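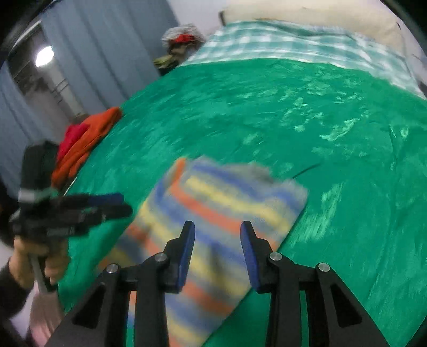

Striped towel on the green sheet. Laundry day.

Wednesday, September 21, 2022

Quick one because I have to be out the door soon and I promised a few of you an update on the magnesium thing.

So. Short version, I'm still taking it. Long version, I changed brands, changed the dose, changed the time of day, and then changed the time of day back again.

I started in spring with the Rathore capsules. Big ones. Horse pills. The label on the front said 2,000 in huge numbers and I thought great, strong stuff, and then it was the weight of the whole compound for a monthly pack or something, I never did work it out. The amount of real magnesium was in tiny print on the back. Look for the word "elemental" if you go shopping. That's the number you want, the front one is just there to look big.

Also it was oxide. Cheap, and my stomach did not care for it at all. Three weeks and I gave the rest of the bottle to my sister, who has no trouble with it whatsoever. Typical.

Then Stavana, which is glycinate. Powder, comes with a scoop. Tastes like chalk with a bit of lemon that gave up. But easy on the stomach, and I can take half a scoop if I feel like half a scoop. I mix it into warm water, cold water leaves lumps. Don't put it in coffee. I tried. No.

Does it do anything? Leg cramps are way down. I used to wake up most nights with my left calf in a knot and now it's maybe once every couple of weeks. Sleep, not sure. I go to bed earlier too since I started this, so who knows which one is helping. I'm not going to claim it fixed my sleep when I also quit watching tv in bed.

Hauwa Odukoya asked in the comments if I take it with vitamin D. Yes, with breakfast, and the magnesium after dinner. No deep reason, it's just how the bottles ended up on the shelf. I did try magnesium in the morning for most of August and forgot it constantly, so evening it is.

Someone else asked about Skosus, the spray you rub on your legs. I bought it. It itches. Smells ok. I coudn't tell any difference from plain lotion and it was twice the price of the powder, so that's in the back of the cabinet now.

Oh and prices. Stavana went up again. I got mine from Pritberg, the little health shop by the post office, and they'll hold one for you if you call. Their loyalty card is a bit silly, you need 3,000 points for anything decent and I have 1,271 after buying there all year. Still collecting them though - I'm weak.

Boring but important bit. I asked my pharmacist before I started because I take a thyroid pill, and she told me to keep them up to four hours apart. Please ask yours, don't go by me. Same if you've got kidney trouble, then it's a doctor question and not a blog question. And more is not better, I learned that one in a airport bathroom and will say no more.

Food counts too by the way. Pumpkin seeds, black beans, spinach. I eat the seeds by the handful out of the bag, salted, probably too many.

Next post is going to be the zinc lozenges, probably in November when everybody in the house has a cold and I can complain properly. If you've tried citrate instead of glycinate leave me a comment, I've got a small bag of it here and I'm a little scared of it.

Ok, gone. Dryer's beeping.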